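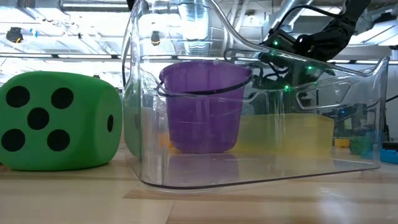
About Walten

Walten writes control and planning software for robot arms. We don't build arms, we don't sell grippers, and we have never shipped a humanoid anything. Companies that already own hardware come to us when the demo worked and the second week didn't.

We are a skeptical bunch, and customers should know that before they call. Most of what gets said about robot software is said by people selling it, us included, so please read this page with the same suspicion you would bring to anyone else's.

Print this page
E-mail this page

What we make

Our main product is Wikard, a motion planner and runtime for one or two arms working over a shared surface. It takes in whatever the perception system believes about the table, plans a path for each arm, and keeps checking that belief while the arms move. If the belief changes enough, Wikard stops and plans again. We would like to claim it does this gracefully. On a bad day it stops, plans, stops, and plans again until a person walks over.

The second product is Fundberg, a log and replay tool. It started as a pile of scripts we used to settle arguments about whose module had caused a failure. Every joint command, every detection and every planner decision goes into one timeline, and you can step back through it and ask what the software thought was true at the moment it did something foolish. Several customers have bought Fundberg without Wikard. We try not to take it personally.

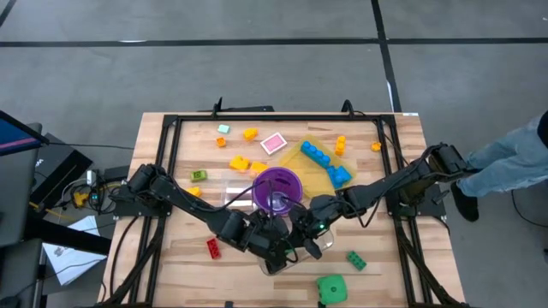
Two-arm planning is where we spend most of our time, and where we trust published success rates the least. Planning for one arm is a fairly well understood problem. Add a second and each arm becomes a moving obstacle for the other, and the cheap way out is to make them take turns, which throws away the reason for buying two. With both grippers together over a single clear container, as they are on this table, the planner has very little room to be wrong, and the collision margins that look sensible in a simulator will simply forbid the move. Shrink the margins and the move is allowed, along with a number of moves you will regret. Wikard varies the margin by how sure perception is about the things nearby. We think that is the right idea. We have also thought that about three earlier ideas.

What we have learned to doubt

Clear plastic. Depth cameras see through it, see reflections in it, or return nothing at all, and then a segmentation model fills the gap with confidence it hasn't earned. We treat any container flagged as transparent as a region where depth is advisory. The planner gets a swollen, rather pessimistic shape to avoid until there is better evidence. It costs cycle time, and we tell customers so.

Averages. A vendor once showed us a 200-run evaluation with a very handsome mean. All of the failures came from the same starting layout. Our reports list results by layout, with the worst one first. Our own worst layout for the current Wikard release succeeds 65 percent of the time. The overall figure is 84. You can guess which number our sales deck used before the engineers got hold of it.

Learned policies, a little. We use them for grasp selection and for recovering from small slips. They are good at it, and often better than the code we wrote by hand. They are also poor at saying when they are out of their depth, so ours propose and the planner decides. People we respect consider this old-fashioned. They may be right in a few years, and the interface is built so the decision can be handed over if the evidence turns up.
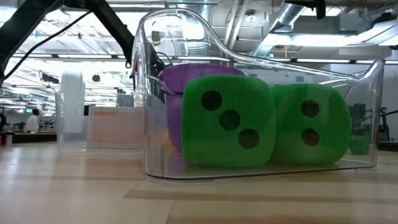
Green dice and a purple container inside a clear bin.

How we work with customers

We begin with your logs. If you don't have logs, we begin by installing Fundberg and waiting. A first engagement runs 2 months and ends in a written report, which sometimes says that you don't need us. Öztürkmen, a packaging firm and our longest-standing customer, got one of those reports the first time around. The trouble was a badly tuned conveyor trigger. They came back when they added a second arm to the line, and that time it was our sort of problem.

We don't sign up to a success rate before we have seen the parts. We won't run a demo on objects we picked ourselves unless we say so, in the room, at the start.

Working here

We hire people who write tests and can read a plot. Experience with real arms helps, and so does experience of having been wrong about one. New engineers spend their first month on failure replays before they touch the planner. Openings go up each December and are taken down when filled.

Print this page
E-mail this page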